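Surfaces and Finishes, Unit 3: Reading Highlights
Pleslow course notes, revised Apr 5, 2026

3.1 Purpose of the unit
Students learn to identify the form of a part from the light on it before any measurement is taken. Read this handout together with the Bevix chart of finishes, sheet 23.

3.2 Curved surfaces
A curved surface shows light and shadow in bands that follow the curve. On a brushed finish the bands are soft at the edges. On a polished finish they are narrow and bright. A flat surface under the same lamp tends to one even tone, so a change of tone partway across a smooth part is the first sign of curvature.
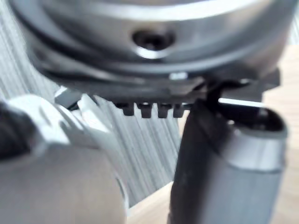
Bands should be drawn before outlines. Record the direction of each band and whether its edge is sharp or gradual. Do not record colour at this stage. A grey part may read as silver on one side and nearly black on the other, and both readings belong to the same material.

3.3 Holes and recesses
A recessed hole is recognised by a dark centre and a lighter rim. The rim catches light where it turns towards the lamp, and is often brighter on one side only. Depth cannot be judged from the dark centre. Write "recess, depth unknown" and go on.

3.4 Textured surfaces
Ribbing and knurling break up a highlight. Where the texture is too fine to resolve, enter both terms with "or" between them. Blunt projections along an edge are entered separately from the texture, with a note of any that stand lower than the rest.

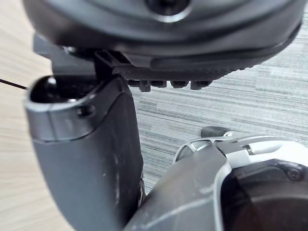
Fig. 2. Recessed circular hole with a highlight on the rim; ribbed or knurled plate and short blunt projections beneath.

3.5 Wear
Light specks and fine scratches are entered under wear, never under finish. A scuffed surface may still be classed as smooth.

3.6 Exercise
Complete form 432 for one part from the Pliseck tray. Use pencil. Leave the column headed "material" blank. Forms are handed in at the first session in May.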